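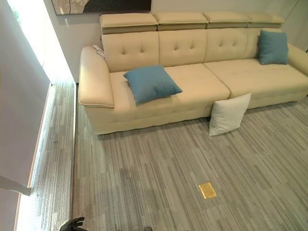 ## Session 2: Dressing a long sofa

Hello again, and well done for getting through the fabric samples last time. Today we're on big seating, and I've picked a long cream sofa because it's the one most of you will meet on a shop floor and then not know what to do with.

Start with the fixed parts before you touch a single cushion. Ours has four headrests along the top, buttoned back cushions under them and only two seat cushions, so the back is split into more pieces than the seat. Sketch those lines in your notebook (a quick scribble is fine!) and you'll see where the eye wants to stop. There's a tag hanging near the back of the left arm, and I'd like tags like that tucked out of sight before anybody stands back to judge.

Then the scatter cushions. The teal-blue ones are a good strong choice against cream, but look at how differently they behave: one lying flat on the seat, the other upright against the right arm. The flat one reads as left behind. The upright one reads as placed. Same colour on both, and I think it's the best argument I have for standing your cushions up.

### What I'd like you to try

1. Clear the seat completely and smooth it with the flat of your hand, working from the back to the front edge.
2. Line up the headrests by eye from the middle of the room. Close up they always look as if they step down to one side, so don't fiddle with them from there.
3. Put one blue cushion towards each end, standing against the back, and leave the middle seam clear.

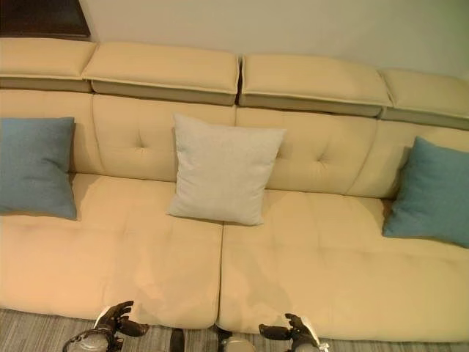 ### Buttons, creases and light

Each button pulls the cover into little creases that fan outwards, and they're meant to be there, so please don't tug at them. I once spent most of a morning in the Flavell showroom trying to flatten a back cushion before someone kindly took it off me.

Cream is a slippery colour too. Under indoor light it can go quite peachy, which matters when you're choosing a blue. Take your swatch to the sofa – never the other way round – and check it again at 4 in the afternoon if you can.

For next time, read the Sodetti care leaflet in your folder and write 200 words on how you'd dress the same sofa for a small flat. Bring a cushion from home if you've got one.
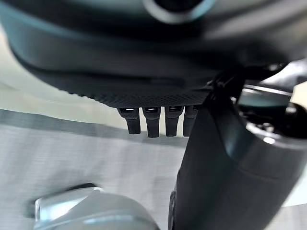 *Session 2, close-up: hand and fingers, seen from underneath.*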